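Brandetach Student Robotics Project: progress report to Poststead
Prepared by Sointu Jääskeläinen, May 30, 2025

You asked for plain answers on whether the second instalment is warranted. My view is that it is, though with less confidence than our application had, and I'd ask you to read the results below with that in mind.

The project has 7 students, all still enrolled. They are recording demonstrations of household pick-and-place work with hand-held grippers, in homes and not on the school bench, and will use the recordings to train the arm we enter in the August competition. The application promised 70 usable demonstrations per task by now. We have 51 for the soft objects task and 30 for the cups. Toàn Diệp, who checks the recordings, throws out any where the object leaves view, and I have backed him on that even though it makes our totals look poor.

Soft objects are where most of the hours have gone. The students like them because they are cheap and don't break. I was against starting there. A soft thing squashes to fit almost any grip, so a sloppy approach can look like a good one, and I am not convinced we are teaching the arm anything it could use on a mug.
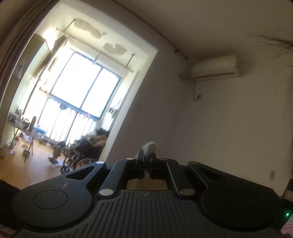
Soft objects task: a fluffy off-white tuft held between the gripper's fingertips.

Recording in lived-in rooms has been the better decision. Backgrounds and light vary far more than they do at school, and last year's entry failed the moment it was moved away from its own table. Whether this year's will cope is still a guess. The only trial so far was run in the same room as part of the training data, and I have left its score out of this report for that reason. The students were unhappy about this.

Spending is within budget. The spare linkage parts from Karppinen came late and one set was the wrong size; the replacement has been fitted. We have not bought the Eltora software licence. The free tools are slower to label with, but they do the job.

Before August we plan to finish the cups, stop adding soft objects, and run a trial in a home none of the students has recorded in. If the arm can't manage a cup there, I will say so in the next report and suggest we enter the simpler category.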